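Folding Cell Incident Review: Minutes
Cleltum, Rolport site, small meeting room
12/07/2021
Item 1 was the fault on the folding cell. There was an Item 2, but we did not reach it.

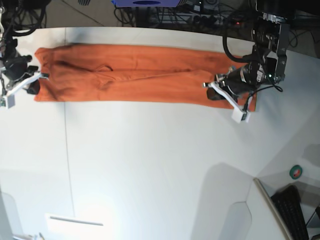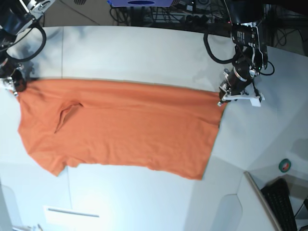

Orange garments on the folding table, held at both ends.

Minutes taken by Shengli Deng
Chair: Ladan Bahrami
Copies to: Minar (gripper service), Prins (laundry contract), the binder

1. What happened

During the endurance run on Friday the left gripper did not open when told to. The right one opened on time, and the left arm then went off to its home position with a pair of trousers still attached. The trousers swept the table, went over the far edge and stopped near the power strip. The operator pressed the stop button. The arms stopped. The log for the same period reads "fold complete."

The run was planned for 1000 folds. L. Bahrami asked how many had been done. S. Deng said the counter had reached 100 but had also counted the one under discussion, so its word was not being taken on the others.

2. Cause

Minar's first reply by email was that the fabric was "outside the expected range." The meeting noted that the fabric was trousers.

S. Deng went through the motor data. The open command was sent and the motor drew current, but the finger position never changed. The software waits 2 seconds and then assumes the best. L. Bahrami asked who wrote it that way. S. Deng did, in the spring, as a temporary measure.

Whether the finger itself sticks is still unknown. It has worked perfectly every time someone has stood over it.

3. Safety

No one was hurt. The chair did not want this written up as a near miss with nothing learned, so: cloth swinging off the table can reach the cables on the floor behind it, and a snagged cable could bring down something heavier than trousers. Agreed that this matters more than the folding.

The stop button was at arm's length from the operator. It stays there. The proposal to move it to make room for a second monitor is withdrawn by the person who made it (S. Deng).

4. Actions

S. Deng: no arm leaves the table until finger position confirms open. If it doesn't, stop and sound the alarm.
S. Deng: get the power strip and cables off the floor behind the table.
L. Bahrami: ask Minar for a replacement gripper, and for a different email.
L. Bahrami: tell Prins the demo moves to later in July.
Both: restart the count from zero, shirts first, at half speed, 4 sessions with a person at the button.

5. Any other business

The trousers have been washed and are back in the test pile.

Next meeting when the replacement arrives. Item 2 carried over again.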